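Unit 4 handout: Setting up the humanoid at the desk cell
Trikia Robotics Lab, Samstead building

Read this before your Monday slot. The task file is number 53, basket and rack.

4.1 Position and cable

Stand the robot at the long side of the white desk with the nearer foot flat on the floor. The knees stay slightly bent. Let the power cable hang from the robot and lie in a wide, loose curve. Keep it off the feet – a pinched cable is our most common repair. The rack goes at the back edge of the desk, and the arm should get to the bottom shelf with only a slight forward lean of the torso.

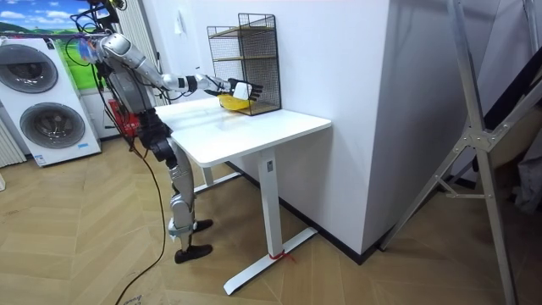
4.2 Reach check

Run the arm to the front opening of the rack at low speed, then bring it back. Repeat on each side. If the wrist stops short, move the robot, then run the check again. Do not edit the saved poses. Write the joint log number on the Prenthorpe sheet.

4.3 Hand check

Put the yellow basket in front of the rack, empty. Close the hand on a piece of fruit next to the basket, fingers over the top and thumb underneath. Hold it just above the table and read the finger currents. Any reading over 715 means the tendon needs slack – see the Frandsen notes. 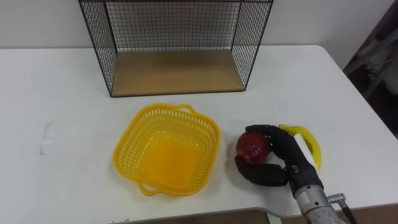 4.4 Service interval

Hand bolts: check every 2000 grasps. The counter stood at 1672 when this handout was printed.
Wrist cable: look for wear at the metal fitting.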